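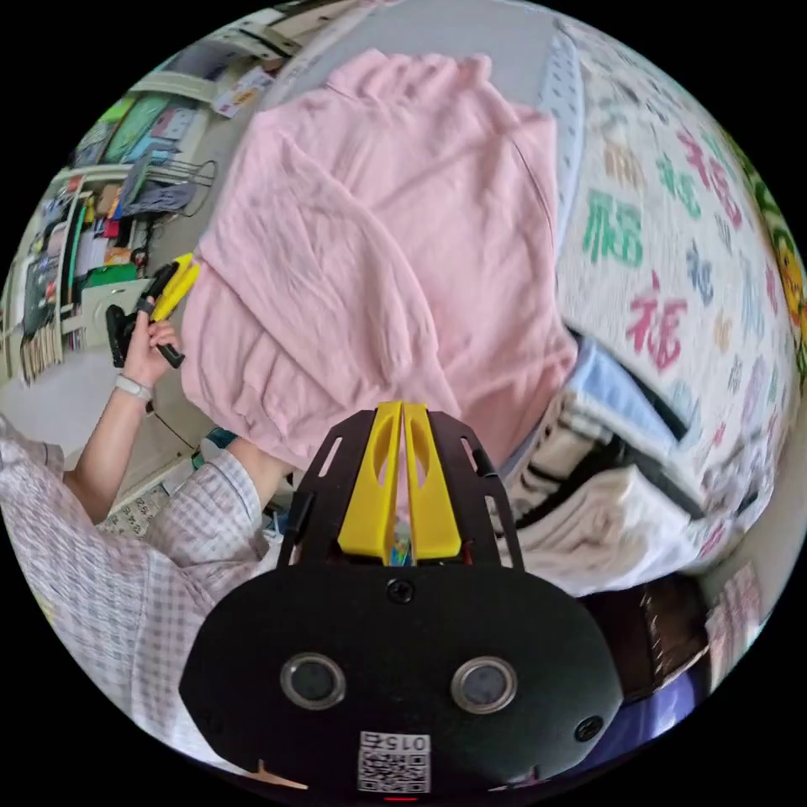 Fig. 1. Gripper with the label 015.

Unit 4: Household Work and Time Use

Unpaid work at home is left out of national output, so surveys use diaries to measure it. Each person logs the day in six blocks. Folding, mending and putting away all go under "clothing care." 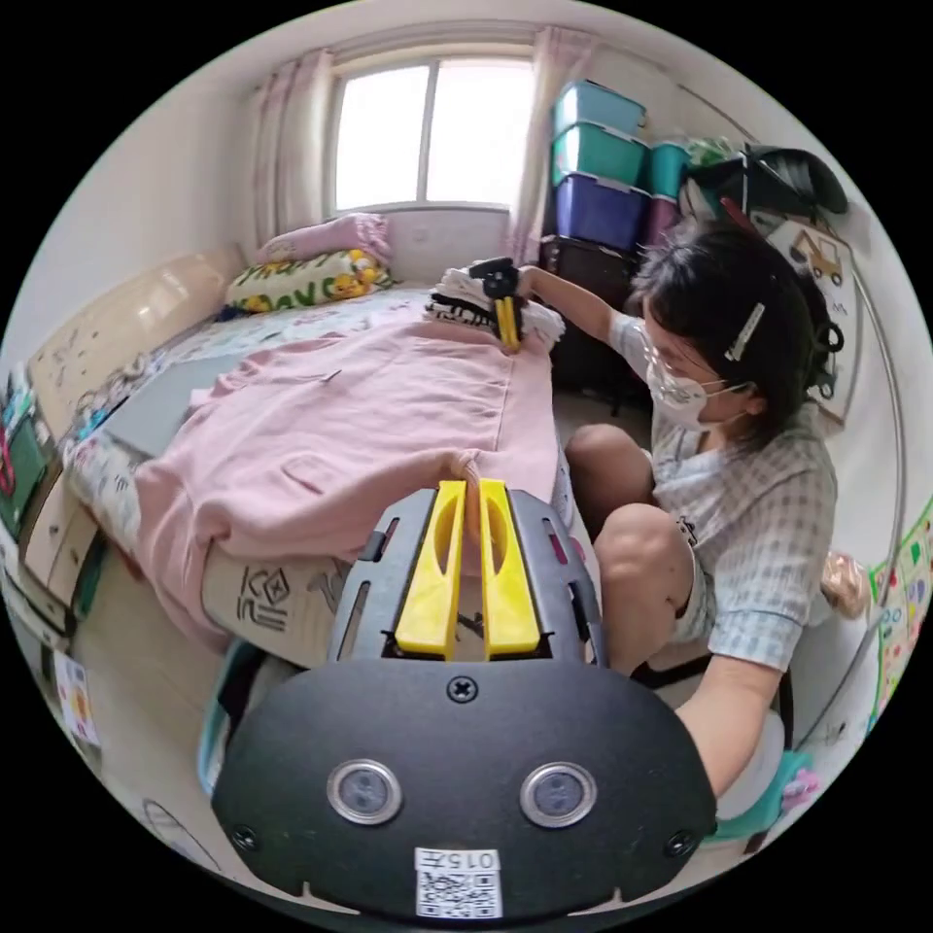 Fig. 2. Pink garment spread over a bed.

Reading: Vidal, ch. 5, up to p. 32. Be ready to say how two tasks done at once should be logged.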